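Unit 4: Can machines do chores yet?
Notes by Leidy Paucar

Picking up a known object from a flat surface mostly works. Chores are harder. Clearing a table means sorting, deciding what belongs together, and coping with things nobody listed in advance. 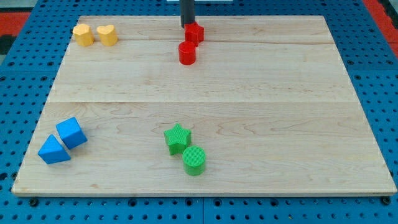
Sorting by color is the usual first step toward tidying. A color rule is easy to write. Grasping is less even - a cube gives two flat sides to hold, a star or a heart does not.

For next class, read the Thammasiri handout, pages 21 to 24. Write down one chore at home and split it into single grasps. Bring the list on paper.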